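Wrist camera picking cell: what are your rules for resetting the tray between runs?

Posted in: Good practice and standards
Started by torquewrench_ok, 2018-10-12

We've been writing down our house rules for the tray task, and it's going about as well as you'd expect when five people who all believe they're tidy have to agree on what tidy means.
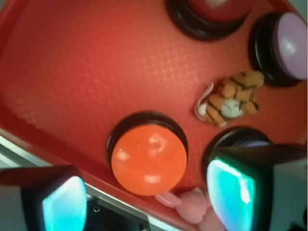
The draft is one page long and has caused more trouble than the arm ever did. What it says so far:

Buttons and plush share the tray. No sorting beforehand.
Tray gets shuffled by hand between runs, arm stopped, enable switch released.
3 failed grasps on the same object and the run ends. You log it, you don't nudge the toy and hope.
Nothing goes on the tray that isn't on the object list.
Wipe the finger pads every 70 runs.

The fight is over the second and third lines. Half the group thinks shuffling by hand is fine. The other half says people have a style, and after a month you've trained a machine to expect the tray the way one particular guy likes it. I'd like to hear what other shops do before I laminate this thing.

---

mostly_harmonic wrote:

Don't laminate it. We laminated ours at Lowther and it took a year to get anyone to admit it was wrong, on account of it being shiny.

On the shuffle, the second half of your group is right. We looked back over 200 of our own resets and you could pick out who'd done which. One of us never put anything soft in a corner. Another one spaced everything like place settings. Now a script prints a layout and you put things where it says. It's dull, and people grumble, and the layouts stopped having a personality.

---

greaseandgrief wrote:

Counterpoint: a printed layout has a personality too, it's just the personality of whoever wrote the script. Ours at Greken loved the middle of the tray. Nothing ever touched the lip. Then the arm met its first object leaning on the lip and behaved like it had seen a ghost.

I say dump everything out of a bin from the same height and live with what lands. Upside-down button? Fine. Tiger on its side? Tigers lie down sometimes.

---

mostly_harmonic wrote:

And when a button bounces off the tray and under the bench, is that run 1 or run 1a?

---

greaseandgrief wrote:

That's called a walk. It's good for you.

---

torquewrench_ok wrote:

The bin dump is tempting. My worry is the plush landing on top of the buttons every time and hiding them. Some of that I want. All of that I don't.

What about the 3 strikes rule? Somebody here wants it to be per object and somebody else wants it per run.

---

pallet_cleanser wrote:

Per object. If it's per run, one bad plush eats the budget and you never find out how it does on the buttons. Also please write down what counts as a failure. We had two operators scoring the same task for most of June and one of them counted "picked up by the tail, dangling" as a success. The other one didn't. Both of them thought it was too obvious to mention.

My definition, take it or leave it: the object is clear of the tray and stays in the fingers for a count of three. I don't care what it's dangling by.

---

sns_unplugged wrote:

Am I reading this right that hands go in the tray with the enable switch released and that's the whole procedure? Released isn't locked out. I know it's a small arm and everyone's very relaxed about small arms. I was very relaxed about one until it closed on my thumb.

Ask whoever does your risk assessment. If the answer is "we don't have one of those," then that's line one of your page, ahead of anything to do with plush.

---

greaseandgrief wrote:

Full lockout for every reset is going to turn a two-minute job into a religion. People will skip it by lunch.

---

sns_unplugged wrote:

I didn't say padlock it every time. I said find out what your stop really does and whether it's good enough for a hand in the workspace. On ours the gripper had its own power and didn't care about the enable switch at all. The arm stopped beautifully. The fingers were on their own schedule.

If your assessment says a protective stop covers it, great, write that down, with the name of the stop you mean. "Arm stopped" on a one-page sheet means whatever the most tired person in the room needs it to mean.

---

torquewrench_ok wrote:

OK, that one stings because I had to go check and I don't know what the fingers do. Taking hands out of the tray until I find out. Thank you, I think.

---

pallet_cleanser wrote:

While you're in there: why 70 runs for the pads?

---

torquewrench_ok wrote:

It was 50 and somebody complained, then it was 100 and somebody else complained.

---

mostly_harmonic wrote:

So, science.

We do it at the start of every session and again after anything fuzzy if you can see lint. Plush sheds. Log the wipe, too. At Relell they had a nice jump in grasp success partway through a batch and spent a week crediting the new model. Somebody had cleaned the fingers.

---

quietcrate wrote:

Long-time reader, small shop, one arm. Two things from our sheet that have earned their spot:

Freeze the object list for the length of a batch. If a toy wears out, it gets replaced between batches and the swap goes in the log. We got to run 117 of a batch before noticing that a plush had lost most of its stuffing and was basically a sock.

Note the lights. Glossy things on a glossy tray look different by the window at four in the afternoon than they do at nine. We pull the blind now and it stays pulled.

---

greaseandgrief wrote:

I'd leave the blind alone. The whole point is it should work with the blind open.

---

quietcrate wrote:

Then write down that it's open. I'm easy.

---

torquewrench_ok wrote:

Second draft, going in tomorrow:

Stop procedure first, named, once I've tested what it does to the gripper. No hands in before that.
Half the resets from a printed layout, half from the bin. Log which.
3 failed grasps per object, with pallet_cleanser's count of three as the definition.
Object list frozen per batch. Blind position logged.
Pads wiped at session start, and when linty.

Printed on ordinary paper. One vote against the bin already, from the guy who does the place settings.

---

sns_unplugged wrote:

Put a revision number on it.

---

mostly_harmonic wrote:

And an object count at the end of each session. We're still short a button from spring.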